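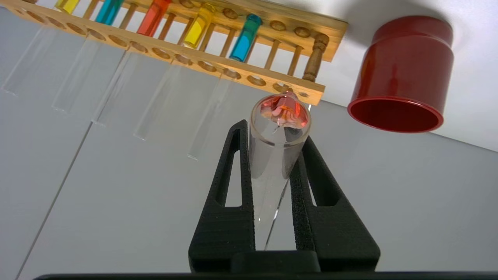 Skullstead siege results, and what comes next

We finished 14th on the siege ladder, up from 41st in October, and we did it while losing to Bastos twice. The second loss was closer. We held the east gate for nearly 200 seconds before their cavalry remembered they had cavalry.

The new season of Pleltov opens with a changed points table. Capturing a tower now pays 325 instead of whatever the old formula decided that morning, and towers you lose in the last minute no longer count against you. Expect every alliance on the server to discover towers at the same time.

Vikley has asked for a non-aggression pact again. The last one survived until lunch. Officers will vote in the alliance channel, and silence will be counted as a no.

Two requests before the first siege. Please move your shields out of the shared vault if you plan to use them, and please stop naming your scouts after the enemy leader. It made the battle report very hard to read.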